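Robotics | Home and Retail

4 August 2020
By Innes Purves

Two-armed machines can now hang an ornament on an artificial tree, but not at a speed or a price that would interest a shop, according to trial results released by Trastix this week.

The company spent June testing a pair of bench-mounted arms on light chores drawn from homes and shop floors. The list included folding tea towels, refilling a shelf, sorting cutlery and dressing a small Christmas tree. The last was added at the request of Vernar, a garden centre chain that puts up display trees in all its branches each autumn and pays temporary staff to do it.

Neusa Seixas, who led the trial, said the tree was the hardest item on the list. Shelves and drawers stay where they are put. A branch bends when it is touched, and the loop of string on an ornament rarely lies the same way twice. The arms have to find the loop, open it, and pass it over a tip that moves under load.

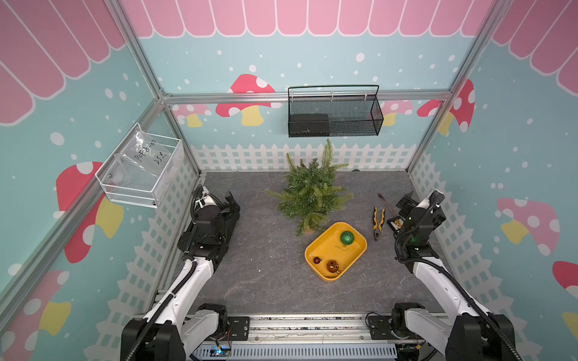 Each run began with three ornaments in a tray and ended when all of them were hanging or when the operator stopped the arms. Trastix counted an ornament as placed if it stayed on its branch for 10 seconds after the gripper let go. The best result was three placed in four minutes. A member of Vernar's staff did the same job in well under one.

Most failures came at the pick-up stage. Vikas Bisht, who wrote the grasping software, said shiny and see-through surfaces gave poor depth readings, so that the gripper closed short of the ornament or pushed it against the side of the tray. Matt ornaments caused less trouble. Force limits were set low for the whole trial to avoid breaking glass, and this slowed every movement near the tree.

Results on the other chores were mixed. Shelf refilling worked well with boxed goods and badly with bags. Cutlery sorting was reliable once the drawer had been measured. Towel folding was dropped after two days – the arms could make the first fold but lost the corners on the second.

Kaede Hamada, who buys equipment for Vernar, said the chain would not be ordering machines for this season. She said she would look again when one person could watch four pairs of arms without stepping in, and when set-up at a branch took less than a morning. At present it takes two engineers most of a day.

Trastix plans a second round of tests at its Grargate site with softer fingertips and a revised camera position. The shelf and cutlery tasks will be kept, and the tree will be replaced by a taller one.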